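Why Do Bright Letters Pop on a Black Background?
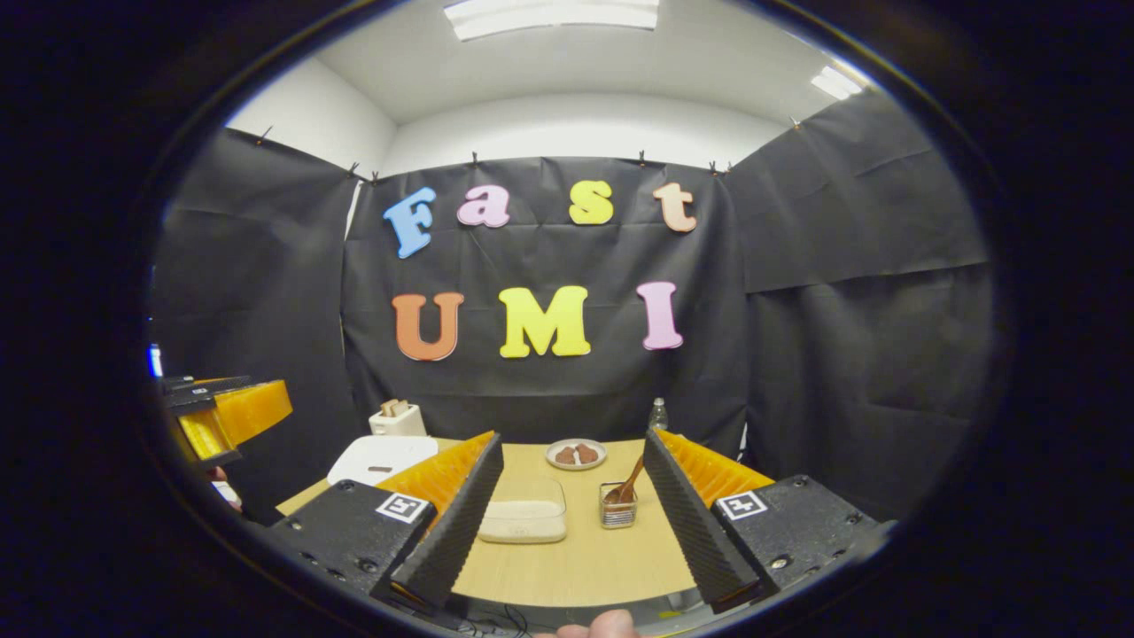
COLOR AND LIGHT

Have you ever made a sign for your bedroom door and then found that you couldn't read it from the other end of the hall? It happens to lots of people, and it doesn't mean your handwriting is bad (although mine certainly is). Very often the trouble is the color behind the letters. So let's talk about backgrounds, and about why the big foam letters on that black cloth are so easy to read.

Your eyes are wonderful at noticing differences. When something light sits next to something dark, your eyes find the line between them very quickly. Scientists and artists both have a word for a big difference like that, and the word is contrast. A yellow "s" on black cloth has lots of contrast. A yellow "s" on white paper has very little, and if you squint you might lose it altogether — go ahead and try it with a crayon, I'll wait.

Where does the light go?

Black cloth soaks up most of the light that lands on it. White things do the opposite and bounce most of it back, and some of that bounced light goes into your eyes, which is how you see them. Colors are somewhere in between. A blue letter sends back mostly blue light and keeps much of the rest. Pink, orange and peach each send back a mix of their own. Put any of them in front of something that sends back hardly any light at all, and they seem to shine, even though there isn't a bulb anywhere inside them!

Now look at the edges of the letters. Every one has a white outline. Sign makers love this trick, and so do the people who draw comic books. Blue is one of the darker colors, so a blue "F" could sink into the black a little. The white line goes all the way around it like a fence and tells your eyes exactly where the letter stops.

What about the wrinkles?

Cloth creases when it has been folded, and you can see plenty of creases in the side panels. On a shiny, pale sheet those wrinkles would make bright stripes and gray shadows, and your eyes would keep wandering over to them. On black they are much quieter. You notice them if you go looking, and then you go back to the letters.

Clips are handy for hanging cloth, by the way. They hold tight along the top and leave the rest to hang down, and you can move one over if your cloth is sagging in the middle.

Try it yourself

You will need a sheet of black paper, a sheet of white paper, a sheet of yellow paper, some scissors and a bit of tape.

Cut 4 small letters out of the yellow paper. Any letters will do, and fat, rounded ones are the easiest to read. Tape two of them to the black sheet and two to the white sheet, and put both sheets up on a wall side by side.

Walk backward 5 big steps (check for toys and sleeping cats first). Which letters can you still read? Now ask a grown-up to dim the lights and look again. If you have a marker, draw a dark outline around the letters on the white sheet and see whether that helps them.

Then try other colors and write down what you find.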